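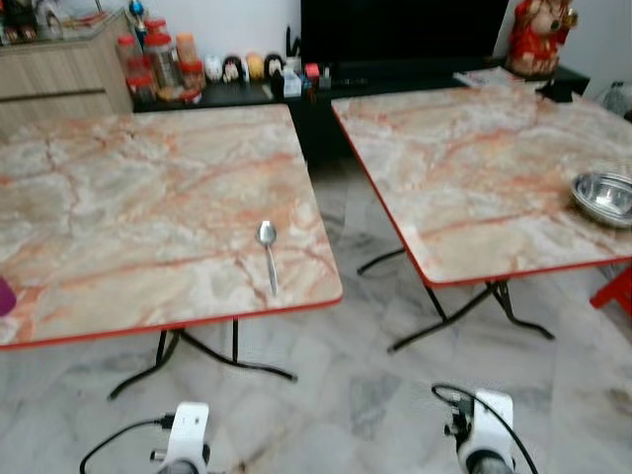 Gert Pretorius
Before anyone talks about which arm to buy, I'd like to see a line in the budget for the grippers. Last time we priced two arms and found out at checkout that the hands were sold separately.

annatjie_r
Fair. I have the grippers as their own line now. The spreadsheet so far: two arms, two grippers, cables, one PC, spares. The tables are the cheap part. We're using the square folding ones with the marble print tops, and I'd buy more of the same so that every station matches.

Musa Ogunleye
What's the actual task list? A spoon lying flat on a smooth table is a very different purchase from a bowl. Thin handle, hard surface, very little clearance. If flat cutlery is on the list you want fingertips that come to a fine edge, and the standard pads from Hovoro are too thick for that in my experience.

annatjie_r
Spoons and bowls from one table to the next, then small household stuff. So yes, flat cutlery from the first week.

Musa Ogunleye
Then budget for a second set of fingertips now. Soft ones wear out. We went through 7 sets between January and May.

brullham_marthinus
I'd go the other way and spend less on hands, more on mounting. Folding tables move when you bump them, and polished tile doesn't help. At Brullham we lost more hours to tables creeping than to bad grasps. Get one heavy bench and bolt everything to it.

Gert Pretorius
Disagree. If it's meant to work in a living room, set it up in a living room. Folding legs and all. A bolted bench gives you nice numbers that fall apart on the first home visit.

brullham_marthinus
You can do both. Bench first, home later. I'm talking about the order you spend the money in.

annatjie_r
We don't have floor space for a bench, so that one is settled for this year. I can put rubber feet on the tables. Mundbridge quoted me 2,000 per gripper and 80 for a pair of fingertips, shipping not included. Does that sound right?

Musa Ogunleye
Fingertips yes. Gripper is a bit high but not crazy. Ask if the cable is in the price. Get the longer one. You want slack for the wrist to turn, and a clip so the loop doesn't drag over the table edge.

Marietjie Radebe
Ask about repair time too. Ours went back once and was gone for five weeks. If you're running two arms and have no spare, you're down to one-handed tasks until it comes back.

annatjie_r
So three grippers and two arms?

Marietjie Radebe
That's what I'd put in. Cut the PC if you have to.

Gert Pretorius
Don't cut the PC.

annatjie_r
OK, three grippers, PC stays, rubber feet. I'll ask Mundbridge about cables and turnaround and post the new total when I have it.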